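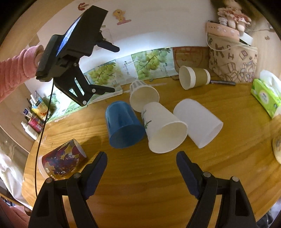 Cups on their sides, seen from one of the two hand-held grippers

Soft padded fingers or hard fingers for paper cups lying down?

I am comparing two sets of fingers for our hand-held grippers, and I would like advice before I order more. Set one is the padded type, dark navy, as in the picture. Set two is hard plastic from Wedora, same length. The task is simple: take a cup that lies on its side, turn it, and put it upright.

With the padded fingers I got 94 good grasps and with the hard fingers 55, with the same number of tries for each. But the padded ones have one problem. When I pinch the wall of a thin paper cup, the pad covers the rim, and then the cup does not come free when I open — it follows one finger and falls again. The hard fingers release well, but they slide on the smooth cups. Is there a middle way, or must I choose?

Wang

I had the same trouble with thin cups. Please check how deep you put the fingers inside the mouth. If the pad goes in more than 3 centimeters, it has too much contact and it holds on the inner wall after opening. I put a small mark on the finger with paint and stopped there. It helped much more than changing the material. Also open slowly. With a quick opening the two sides do not let go at the same moment.

For cups with the mouth turned away from you, do not pinch the wall. Close over the whole body near the base, where the paper is stiffer.

Skestosia

Just buy the harder pads, they are cheap.

Brorititz

I would test again before deciding. Your total mixes different cups, and a cup with a sleeve is much easier than a plain one. Write the result for each cup separately, and put the mouth in 3 directions: to you, away from you, and to the side. My own results looked very different after I did this — the hard fingers were better for sleeved cups and bad for everything glossy. A thin strip of tape over only the tip of the pad can also be tried. It is easy to remove if you do not like it.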